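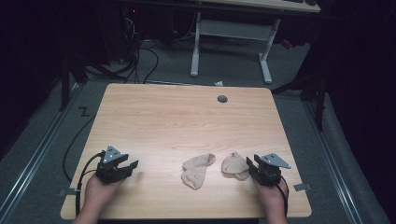
Demora in Holz hell, Kabeldurchlass rechts. Auf der Platte: ein Paar Socken in Beige.

Demora – Tisch für Wäsche, Handarbeit und alles, was Platz braucht
Hersteller: Tresthorpe
Ausführung: Holz hell, matt

Wir haben den Demora seit Mai im Sortiment, und er ist bei uns im Laden schnell zum Lieblingstisch geworden. Eigentlich war er als Arbeitstisch fürs Nähzimmer gedacht, aber inzwischen wird an ihm alles Mögliche gemacht: Stoff zuschneiden, Geschenke einpacken, Puzzles legen und vor allem Wäsche sortieren. Wer einmal einen ganzen Korb Socken auf einer großen, glatten Fläche ausgebreitet hat, will dafür nicht mehr aufs Sofa zurück!

Die Platte
Die Platte ist rechteckig und misst 1.650 x 1.230 mm. Das klingt nach viel, und das ist es auch. Ein Bettlaken lässt sich darauf in Ruhe zusammenlegen, ohne dass die Ecken ständig auf den Boden rutschen, und neben einem Stapel Handtücher bleibt noch Platz für die Kleinteile. Am besten gefällt uns die Maserung, ein blasses, birkenartiges Bild mit weichen Wellen und feinen Streifen in Beige und Creme. An manchen Stellen ist sie kaum zu sehen, an anderen ziehen sich lange, geschwungene Linien über das Holz. Jede Platte fällt etwas anders aus. Wer es gern ruhiger oder lebhafter hätte, schreibt uns das bitte ins Bemerkungsfeld, wir suchen dann im Lager eine passende heraus, soweit der Bestand es hergibt.

Die Oberfläche ist matt. Bei diffusem Licht wirkt sie sehr gleichmäßig, und helle Textilien sehen darauf einfach schön aus – auch ein Grund, warum einige unserer Kunden ihre Strickstücke darauf fotografieren.

Socken sortieren
Ja, wir widmen dem einen eigenen Absatz! Helle Socken sind beim Sortieren ja die schwierigsten. Schwarz zu Schwarz findet man noch irgendwie, aber Beige, Wollweiß und Hellgrau sehen im Korb alle gleich aus. Ausgebreitet auf der Platte geht es viel leichter: Socken flach hinlegen, Spitzen in eine Richtung, ein bisschen Abstand lassen, dann die Bündchen vergleichen. Bei meliertem Garn hilft es, die beiden Kandidaten direkt nebeneinanderzulegen.

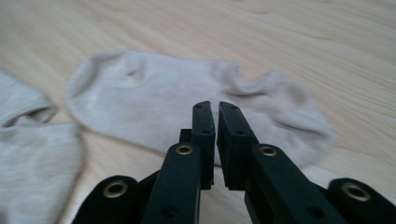 Auch auf die Rippen im Gestrick lohnt sich ein Blick, sie unterscheiden sich von Modell zu Modell oft deutlicher als die Farbe. Sneakersocken legen wir gern einmal mittig zusammen und stellen sie hochkant in die Schublade, längere Socken werden gedrittelt. Rollen geht natürlich auch, nur leiern die Bündchen mit der Zeit aus, wenn man sie jedes Mal übereinanderstülpt.

Kabeldurchlass
An einer Seite sitzt in der Platte ein kleiner, runder Durchlass mit dunkelgrauer Einfassung. Für das Kabel einer Nähmaschine, einer Lampe oder eines Bügeleisens ist das wunderbar praktisch. Der Stecker muss allerdings hindurchpassen, bei klobigen Netzteilen also lieber das andere Ende des Kabels durchfädeln. Die Seite könnt ihr beim Aufstellen selbst wählen, dafür wird der Tisch einfach gedreht.

Höhe und Stand
Die Tischhöhe beträgt 70 cm. Im Sitzen finden wir das sehr angenehm, auch über längere Zeit. Zum Stehen ist sie für größere Menschen eher niedrig. Wer vor allem im Stehen arbeitet, sollte sich den Veledell ansehen, der ebenfalls von Tresthorpe kommt und höher gebaut ist, dafür mit einer schmaleren Platte. Auf Teppichboden steht der Demora gut, für glatte Böden empfehlen wir Filzgleiter. Sie liegen nicht bei.

Pflege
Mit einem leicht feuchten Tuch abwischen und gleich nachtrocknen, das reicht im Alltag. Heiße Bügeleisen bitte nie direkt auf das Holz stellen. Einmal im Jahr gönnen wir unserem Ausstellungstisch eine dünne Schicht Pflegeöl von Nikolaidis, sparsam aufgetragen und mit einem fusselfreien Lappen auspoliert. Danach über Nacht ruhen lassen, bevor wieder Wäsche darauf kommt – Ölflecken in weißer Baumwolle sind hartnäckig.

Daten in Kürze
Plattenmaß: 1.650 x 1.230 mm
Höhe: 70 cm
Farbe: Holz hell
Oberfläche: matt
Kabeldurchlass: rund, dunkelgrau eingefasst
Montage: zu zweit, Werkzeug liegt bei

Lieferung
Der Demora kommt per Spedition bis zur Bordsteinkante, die Platte einzeln verpackt. Lieferung in die Wohnung ist gegen Aufpreis möglich. Bitte messt vorher Treppenhaus und Türen aus, die Platte ist am Stück und lässt sich nicht teilen.

Stand der Angaben: Montag, 19. August 2019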